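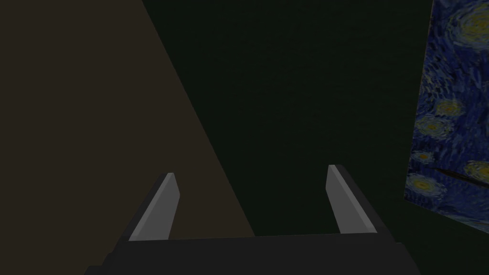
Relatório de projeto -- Recolha de demonstrações em simulação para aprendizagem por imitação
Autores: Rajitha Paul e Chaminda Siddiqui

3. Recolha de dados

3.1 Ambiente
As demonstrações foram geradas no simulador Husix, com um braço de pinça paralela de dois dedos. A câmara virtual está fixa ao punho, atrás da palma, e os dois dedos ficam sempre no campo de visão. A parede de fundo é verde-escura e tem aplicada uma reprodução de A Noite Estrelada, de Van Gogh. A iluminação é fraca em toda a cena.

3.2 Procedimento
Cada episódio começa com a pinça aberta e vazia. O operador conduz o braço por teleoperação, e o módulo Prakel regista imagem, posição das juntas e abertura da pinça a 30 Hz. A pose inicial é sorteada antes de cada episódio. Foram gravados 276 episódios, dos quais 200 passaram a treino. Os restantes 76 ficaram para validação e teste.

3.3 Limitações
Nas poses mais inclinadas, o quadro entra na imagem em ângulo oblíquo e concentra quase toda a cor disponível. A rede pode usá-lo como referência de posição -- efeito que não foi isolado neste trabalho. Propõe-se repetir 100 episódios com texturas de parede aleatórias e comparar o erro de posição final nos dois conjuntos. O código de conversão dos registos encontra-se no Anexo B.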